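Kitchen scale

From the Susham Household Encyclopedia, section Weighing and Measuring

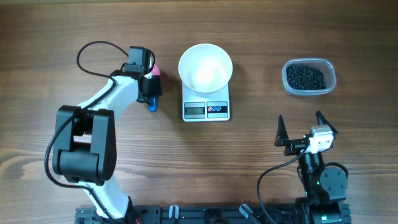

A kitchen scale is a small weighing device used in the home to find out how heavy an ingredient, a portion or a parcel of something is, most often while cooking or baking. It is kept on the counter or table, or stowed on its edge in a cupboard, and it is usually small enough to be lifted with one hand. The word "scale" goes back to the two pans of the old balance, and in some families the thing is still called "the scales," in the plural, long after the pans themselves have gone from the kitchen.

Types

The oldest form is the balance, in which the food goes on one side and a set of loose weights on the other, until the beam sits level. Balances are slow, and the smaller weights have a way of rolling under the stove, but a well-kept one will serve for generations and needs nothing at all to power it. Many people who grew up with a balance remember being allowed, as children, to add the very last weight, and a good number of them have kept the set for that reason alone.

The spring scale came into ordinary kitchens later. A pan or bowl presses down on a spring, and a pointer moves around a dial. It is quick and cheerful to use and can be read from across the room, though the spring grows tired with the years and the pointer may need to be brought back to zero with a little wheel or screw.

The digital scale is now the common kind. Under its platform is a load cell, a piece of metal that bends very slightly when something is put on it, and the bending is turned into a number on a display. Most are flat and low, with a small liquid crystal display and a few buttons on the front. A flat scale has no bowl of its own in many cases, so the cook uses whatever bowl is at hand – and this, more than anything, is what has made the type so well liked.

The bowl and the zero button

Weighing in a bowl calls for the weight of the bowl to be taken away, and this is known as taring. The empty bowl is set on the platform, the button marked "tare" or "zero" is pressed, and the display goes back to nothing. The ingredient is then added. The same button can be pressed again before the next ingredient goes in, so that flour, sugar and butter may all be weighed one after another in a single bowl, with a good deal less to wash at the end of the afternoon.

A deep bowl with sloping sides suits the job well. It keeps loose things from scattering and rests on a small foot, leaving the display in plain sight. A very wide bowl may hang over the front and hide the numbers, and it is an old habit of careful bakers to slip a smaller cup or an upturned ramekin underneath to raise it. The bowl should stand on the platform alone. If its side leans against the wall, or against a jar of lentils that somebody left there, part of the weight is carried elsewhere and the reading comes out low.

Weighing small, loose things

Seeds, peppercorns, dried beans, beads and pellets are all weighed in much the same manner. They are kept in a tub or jar near the scale and moved into the bowl a little at a time, with a spoon, a scoop or the fingers. Clear or frosted tubs are handy for this, as one can tell how much is left without lifting them.

Pouring straight from the tub is faster, but small round things tend to hang back and then all come at once. Helmut Ostermann, whose household notes were gathered under the title Barua, advised going quickly to nine-tenths of the amount and then "with a teaspoon and some patience" for the remainder. He also kept a tray under everything, having once spent the better part of a December evening looking for mustard seed between floorboards.

There is another way, sometimes called weighing out. The full tub is placed on the scale, the display is set to zero, and the ingredient is taken away by the spoonful. The scale then shows a minus figure, and that figure is the amount removed. It is a pleasant method for honey, yogurt and other things that cling to a measuring cup, and people who try it once with a jar of molasses seldom go back.

Capacity and fineness

A scale has an upper limit, generally printed on the front or on the underside, and a smallest step by which its numbers change. A scale made for bread may step in whole grams, while one made for spices or yeast will show tenths or finer, and usually cannot carry nearly so much. The weight of the bowl counts toward the limit even after it has been tared away. On a scale with a limit of 2,000 grams, a stoneware bowl of 957 grams leaves rather less room for dough than the cook may have hoped.

Very small amounts are the weak point of the ordinary digital scale. Some models ignore a pinch of salt dropped slowly onto the platform, taking it for drift, and will only notice it when a whole spoonful goes on together. Titilayo Amadi, in her baking column for Flilter, suggested weighing small amounts in a separate light cup and tipping them in afterward, and that remains sound advice.

Placing and care

The surface beneath should be level and firm. Wooden tables do very nicely so long as they do not wobble, but a folded dish towel or a thick rubber mat makes for readings that wander. Drafts matter only with the finest scales.

After use the platform is wiped with a damp cloth and dried. A digital scale should not be held under the tap or stood in the dishwasher, and flour ought to be brushed away from around the buttons before it gets wet and sets into paste. Nothing heavy should be stored on top – a stack of plates left there for months can strain the load cell for good. When the display grows faint, or the numbers jump about, a fresh battery is the first thing to try.

See also: Balance; Measuring cup; Mixing bowl; Storage tub; Tare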